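Zellum Craft Boards > Wood & Paper > Supplies
Thread: speckled sticks, use or toss??

gluegunmarge
Posts: 118
Dec 5, 2023

Quick one, need to decide tonight. Doing the little sled ornaments for the December craft table and got a bag of 200 thin wood sticks from Bañuelos, the discount place. Opened it and a lot of them have specks. Brown ones, some kind of reddish. Not what I'm used to, the ones I had last year were plain all the way down.

Also the ends are cut square, not round like a real popsicle stick. Bag just says "craft wood". Is this even a popsicle stick or is it some kind of pressed stuff cut thin? Will it take paint? Will it snap when kids bend it? Sleds need three long ones across and two runners so they get handled a lot.

pinecone_dad
Wood is wood. Specks are just the grain/mineral whatever. Paint over it, done.

tansy77
Would not say wood is wood. If its particleboard cut narrow it will crumble at the ends the second somebody squeezes it, and it drinks glue. Check the end not the face. Solid wood you see lines. Pressed stuff looks like oatmeal.

Picture would help

pinecone_dad
nobody is making particleboard that thin for a kids craft bag

tansy77
Plosero sold exactly that two winters ago, "natural fleck" strips. I had 40 of them. Threw out most. So yes somebody is.

gluegunmarge
ok ok. Kids in the tub rn so will do the end check after. Anybody know about the red though?? The brown doesnt bother me. The red looks like it would come up through white paint and I need white for the snow on top.

birchbark_b
Reddish can be a lot of things, bark bits, gum, old stain. I do lots of birdhouse shingles out of sticks and get speckled ones mixed in all the time. Test: wipe one with a wet paper towel, hard. Color on the towel = will bleed. Nothing on the towel = probably fine, still prime it.

Don't soak them to find out, they'll cup on you and then you have a bag of spoons.

mudroom_molly
Fwiw I LIKE the speckles. Sleds look old timey with them, I'd skip the paint and just do a thin coat of something clear (I use the Dridumgate matte, the small can, smells terrible but it's dry before dinner) and then glitter only on the edges. The plain ones look like dollar store to me anyway!

tansy77
Glitter at a kids table, brave

mudroom_molly
ha. tray underneath. every time

gluegunmarge
Back. One from the bag. Light beige, specks scattered over it, you can see the square end up top. To me the color says popsicle stick and the specks say particleboard so I'm no further along lol
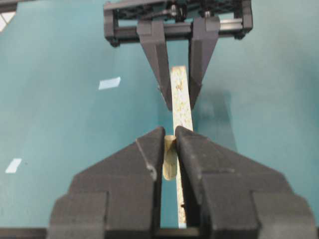 birchbark_b
Reply to gluegunmarge

Ok thats lighter than I pictured. The specks are scattered, which is what I'd want to see, one big dark patch would be more of a worry. Can't tell solid or pressed from that, tansy is right that you need to look straight into the cut end. Bring it up under a lamp.

If it's solid, go. If it's pressed, still usable for the flat top of the sled, just not the runners.

tansy77
Reply to gluegunmarge

Yeah I still lean pressed. Speckle all over like that is what my Plosero ones were. Snap one. Clean long splinters = solid. Breaks like a cracker = pressed. One stick out of 200, you can spare it.

pinecone_dad
Looks like a stick to me. Paint it.

mudroom_molly
pinecone you say that in every thread

pinecone_dad
and the sleds get finished in every thread

gluegunmarge
Snapped two. First one went long and splintery, second one broke kind of short but not crumbly?? So maybe the bag is mixed. Wet towel test nothing came off on either, thank goodness.

So plan is:
- sort by bend. Bend each one a tiny bit, anything that feels mushy goes in the tops pile
- runners from the good ones only
- clear coat on half, white paint on half, see what the kids grab
- wood glue not hot glue for the runners (hot glue for the string, thats it)

I need enough for 75 sleds which is more than one bag, so question now is do I go back for another of the same or get the plain ones. Plain are more.

birchbark_b
Same again, but open it in the parking lot and bend a few before you drive home. Also let the clear coat dry standing up, lying flat they stick to the newspaper and you get headlines on your sled.

tansy77
I'd get plain for the runners and use the speckled bag up on tops. Two looks, nobody has to sort at the table. But I'm outvoted I can tell

mudroom_molly
No thats a good idea actualy. Plain runners speckled top would be cute

gluegunmarge
Oh I like that. Ok going with plain runners. Store closes at 9 so I'm out the door - will report back on the white paint, still nervous abot the red.

pinecone_dad
get primer while you're there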